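Talks > Office Upkeep > Bags and Bins

Speaker notes, Kevin Rengifo

Open with the Pukuro claim: a tidy corner needs 16 minutes a week. I doubt it. Point at the heap of plastic on the carpet. 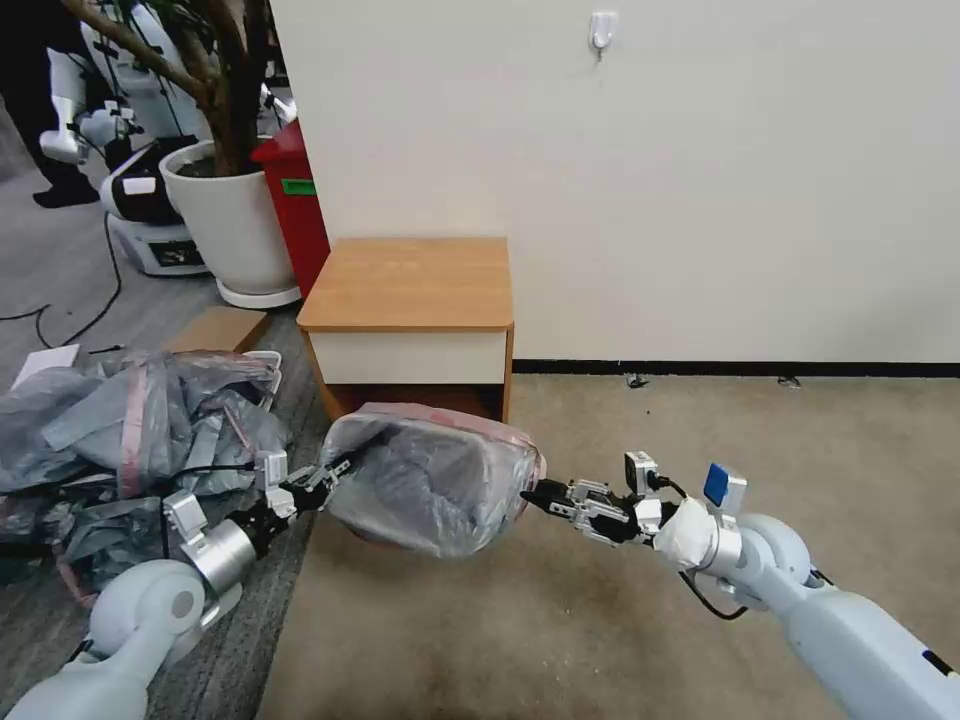
1. The pile

Gray plastic, pink edges, a red bin close by. Pause on the bag in the air — crumpled, like the rest.
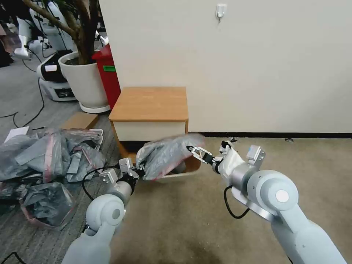 Do gray bags sort better?
Color sorts nothing unless people agree on it first.

Stuffed bag, low cabinet behind. Storage or trash? Ask the room.
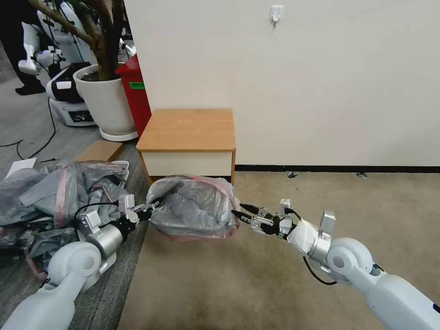 Who should empty the bin?
Whoever fills it.

Small bin, liner folded over the rim. Fine, but see it in May.

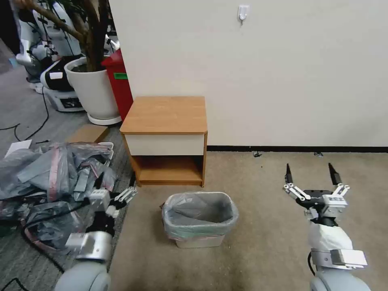
Is a liner worth buying?
Only if it fits the bin.

Recent talks
Poltico: 119 Desks
Shelves at Alva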